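Laboratory Notebook, Erklow Manipulation Group
Project Saltis: close-range grasp approach
Entry dated October 28, 2022

Purpose of entry: to record the state of the approach method using wrist-camera input only. The overhead view remains disabled for this series. The Qureshi offset table is loaded without changes, and the finger speed limit is the same as in the October baseline.
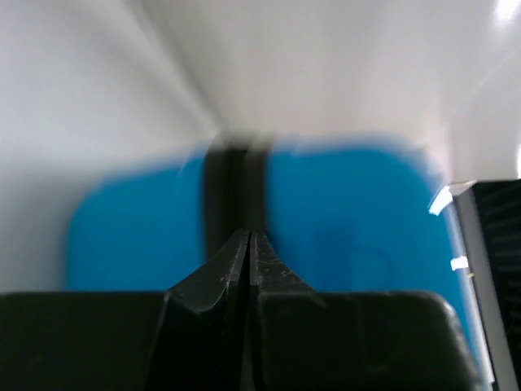

Why is the final approach run without the overhead view?
The method is meant for spaces where an overhead camera would be blocked by furniture, so the policy must learn to work from the wrist view alone.

Series 2 consists of 29 approaches, of which 12 met the alignment criterion at first attempt. The remainder were stopped by the operator or by the force threshold. Most stops came on dark targets, where the depth estimate drifted in the last 10 cm. The Flirance filter reduced the drift on light surfaces and had little effect on black plastic. Its gain should be logged with each run from now on; it is missing for the early runs of this series.

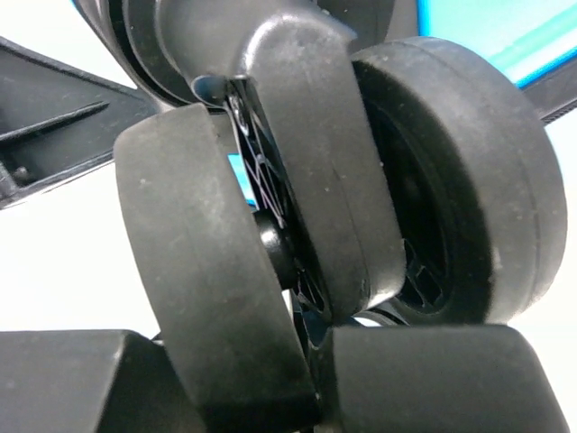 Chair caster at close range, with both gripper fingers at the lower edge of the wrist view.

Open items: repeat the dark-target runs with the filter off. Check the wrist camera exposure setting against the value in the Saltis configuration file before the next series.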